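Otora two-arm kit: progress report, second period
To: Irina Olteanu, equipment fund
From: Takumi Kudo, Minami workshop

Summary
We are two thirds of the way through the review of the Otora kit and I can't yet recommend buying a second one. The arms run. Whether they save anyone any work is still open, and the supplier's sales sheet has not helped us answer that.

Setup
The sheet promises a working station by the end of the first day. Ours took 6 days. Most of that went on the cables, which come too long for a bench of this size and end up hanging over the front edge. Reiko Arai tied them back twice and both times had to undo it when an arm reached across to the far side. Otora's answer was to send us a drawing of a different table.

I will give them credit for the mounting. Once the bases were bolted down they stayed put, and we have not had to line them up again.
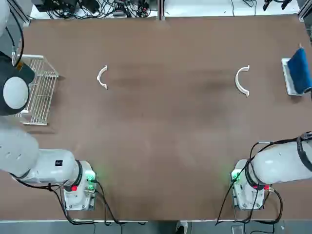

The two-arm station at Minami, with wire rack, half-ring pieces and cloth tray set out on the bench.

Trials
We logged 3,301 attempts in this period across three jobs: placing parts in the rack, bringing two half-rings together, and folding cloth on a tray. Rack placing is the best of the three and close to what we were told to expect. The half-rings are a different story. Each arm finds its own piece well enough, but when the two have to meet, one arm tends to arrive early and push. Yuzuki Kikuchi slowed both arms down and the pushing mostly stopped – so did any claim to be faster than a person.

Cloth is poor. I would leave it out of the final score if it were not on page one of the sales sheet.

Support and cost
The service plan is 800 a month. In return we have had two calls and one software update, and the update reset our saved positions. Rin Sekiguchi had kept her own copy, so we lost a morning and no more. I have asked Otora to put in writing what the plan covers. They have said they will.

Staff have put in 115 hours so far, which is over what we budgeted for the whole review. Please note that this does not include my own time.

Other users
Otora pointed us to the shop at Lirnau as a happy customer. Lirnau does rack work only and has never tried the two arms on one part. The group at Gisach did try it and went back to a single arm. I would give more weight to Gisach.

Next period
Half-ring trials again at the slower speed, with the same pieces and a fixed starting layout. Cloth gets one more week. Rin will time two people doing the rack job by hand, a comparison we should have made at the start.

I ask that the second payment be held until the written service terms arrive. The final report is due in March and I expect to make that date.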